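Elloder Bench Sealer

A water-based sealer for marble and other natural stone benchtops, made by Numetti. It soaks in and leaves no film, so the colour of the stone stays the same. Suits white marble — test dark stone first.

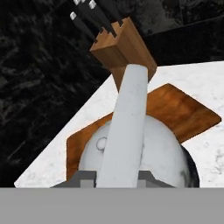

How to apply

Wipe the benchtop with a neutral cleaner and let it dry overnight. Spread a thin coat with a lint-free cloth, wait 5 minutes, then buff off what is left.

Sizes

100 mL trial bottle
2000 mL refill

Item code 979. Keep from freezing. Colour samples are not available.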